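Entretien d'une table en bois huilée, tous les combien ?

kfallahi
Bonjour à tous. J'ai repris la table ronde de ma tante, plateau bois, finition huile d'après elle. Elle la huilait tous les ans en novembre. Je trouve ça beaucoup. Vous faites comment ?

Baptiste B.
Bonjour. Une fois par an c'est bien si vous mangez dessus. Égrenage au 240, une couche fine d'huile dure, on essuie au bout d'un quart d'heure.

mojtaba_n
Pas d'accord. À huiler tous les ans on encrasse le bois et ça finit par coller. La mienne a 11 ans, huilée 4 fois en tout, aucun souci. Savon noir très dilué le reste du temps.

Baptiste B.
Si ça colle, c'est que l'excédent n'a pas été essuyé. Le rythme n'y est pour rien.

Frida_G
Le savon noir, attention, il ternit certaines huiles. Prenez un savon neutre. Et faites le test de la goutte d'eau : si elle perle encore au bout de dix minutes, laissez la table tranquille.

kfallahi
Merci. Test fait hier soir, la goutte perle au centre, pas sur le pourtour.
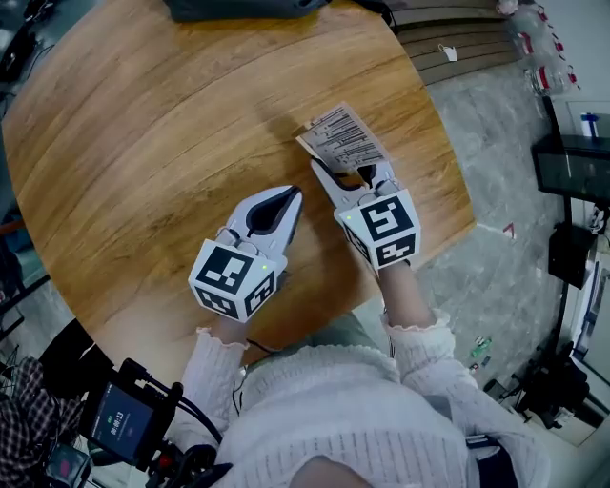

Donc je pense ne reprendre que le pourtour. Est-ce que ça va se voir ?

mojtaba_n
Oui, ça fera une auréole. C'est tout le plateau ou rien.

Shirin K.
J'ai repris seulement le bord de la mienne, on voyait la différence pendant six semaines et ensuite plus du tout. Essayez d'abord sous le plateau.

kfallahi
Je fais l'essai dessous ce week-end et je reviens poster.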